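**The slow hands of Cosov**

*Cleaning crews in Umolbridge are doing part of the job with a gripper now. What it does to a shift, and to the people on it.*

Umolbridge, mid-morning. Stairs, keys, no elevator. The crew is already behind and it's the gripper's fault, or so goes the joke in the van.

Cosov cleans and tidies homes. Over 100 people on the books, most of them on the bedroom-and-kitchen rounds, most of them fast. You have to be. A good tidier clears a bed in the time it takes to read this paragraph. Wrappers, books, socks, done, next room.

Then came the grippers. Metal fingers on a handle, and for part of each shift you pick things up with those and leave your own fingers out of it. One object at a time. Close, lift, move, open. The company wants machines doing the picking up some day, and this is the first step, the staff have been told. How many steps after that they have not been told.
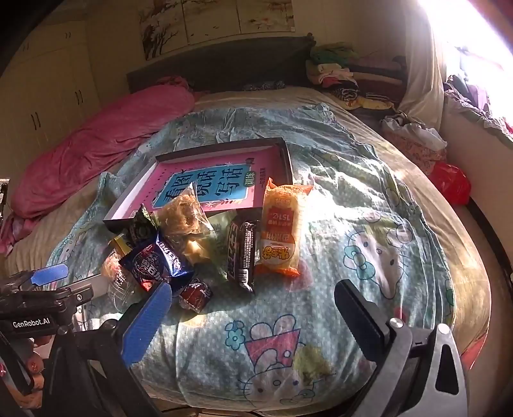 The speed is the first thing people bring up. Two rooms used to be a warm-up. Now two rooms can be a morning. Cosov moved the gripper hours off the old per-room rate and onto a flat hourly one, after a bad February when pay slips came up short and half of one crew asked to go back to plain cleaning. The flat rate fixed most of it. Not all. Fast workers used to earn more by being fast, and they'll tell you so before you've sat down.

But some like it. The older hands especially – less bending, less hauling, nobody timing the stairs. One woman with bad knees switched over full time and says she'd fight anyone who tried to switch her back. Her wrists hurt instead. She says that's a fair trade, I'm not sure it is.

And there's the looking. You have never really looked at a candy wrapper untill you've had to decide which end to pinch. Soft things fold. Shiny things slide. The crews talk about this stuff at lunch in the depot, an 1870 chapel with one working heater, the way fishermen talk about knots. February's log for the depot lists 1336 pickups. Somebody pinned it over the sink.
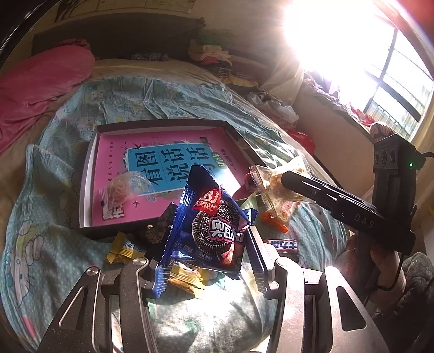
*A wrapped sandwich cookie between the metal fingers, the rest of the snacks still on the bed.*

What happens to the jobs? Asked everyone. Cosov says no cuts are planned. Le Roux, the smaller rival over in Drelledstead, has stayed out of it so far and has been picking up Cosov people who'd had enough. Cleaning the old way, paid by the room. A few have gone. A couple came back – the drive, mainly.

The ones who stay want it in writing. Set hours on the gripper, a break for the wrists, a say in wich homes they do it in. Talks open again next month.

Until then it's keys, stairs, another bedroom. The van leaves at seven.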